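Gunen Tabletop Rule Pack - for two-armed robots in simulation

I started writing these rules down for my own use, after a December of arguing with Masanobu Ogura over whether a run counted as a pass. (It didn't. He still thinks it did!) They've since grown into a proper pack, and Evdokia Kokkinos at Trisberg has tidied my wording so that other people can follow it.

What you get is 30 written rules, a scoring sheet and 117 ready-made table layouts that load straight into Prakenent. The rules cover the dull things that cause the rows - where the arms must be before the clock starts, how near the edge an object may be placed, what counts as a drop, and when the person watching may stop a run.

My favourite is rule four: one arm holds, the other keeps clear until it's called. It sounds fussy, but I used to let both arms wander and my logs were a mess. Rule nine is the one people grumble about. Any contact between gripper and table gets written down, even a light one, even if the task went fine afterwards.

Please don't treat the pack as a safety standard for real machines. You'll still need your own risk assessment before anyone stands next to a moving arm, and I'd keep the two sets of paperwork in separate folders.

Single seat: £91
Whole lab: £285, updates included
Format: PDF and layout files
Also works with: Tsakiris scene loader, version 2 onwards
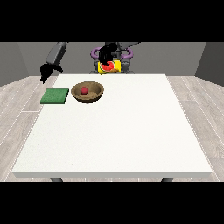 Simulated table task with a ball in a bowl, a green pad and a yellow item at the back gripper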